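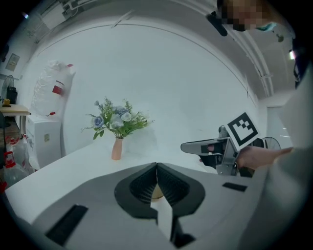
Figure 3. Tabletop arrangement in a slender vase.

3.2 Stem height and vase width

Participants in the Kutlow survey kept artificial flowers for longer than fresh ones but moved them more often, mostly for dusting or to clear a table for meals. We therefore looked at how the container affects where an arrangement is placed and how often it is shifted. Of the 320 households, 191 used a vase with a narrow body, and the rest used bowls, jugs or baskets. Narrow vases take up little of the table, but the foliage can spread well past the base. The arrangement in Figure 3 is of this type: a pale pink vase with pale blue roses, where the leaves and fine sprigs fan outward in many directions. For this reason we recorded the spread of the foliage separately from the width of the vase.

Households in Limidham tended to put narrow vases in the middle of the table, while those in Poltberg kept them on a shelf or windowsill. Chiang's earlier interviews found the same split and linked it to table size. Our data support this only in part. Small tables in Limidham held centered vases as often as large ones did.

Color was recorded from the owner's own words. Blue and pink were named most often for flowers, and white for the table or shelf beneath them. We did not correct these answers, even when two members of a household disagreed. Answers about dusting were less consistent between the first visit and the second in August, and they are treated separately in Section 3.4.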